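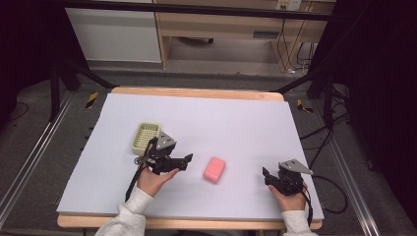 A Pireck pair, one gripper in each hand, with a pink block and a small basket

The Pireck is a hand-held gripper kit sold by Dinel and designed by Kristof Van Loon. It comes as a matched pair, each weighing about 600 grams, and is a real pleasure to use for two-handed work. The finger pads are black, with small screw holes along the upper edge, and swapping them is wonderfully quick!

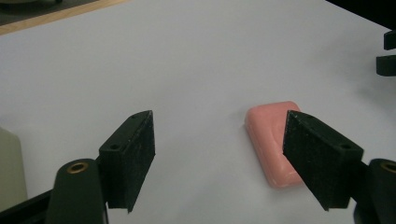
Versions
The first run, in December, was 813 pairs. A lighter model by Shayne Rewi followed.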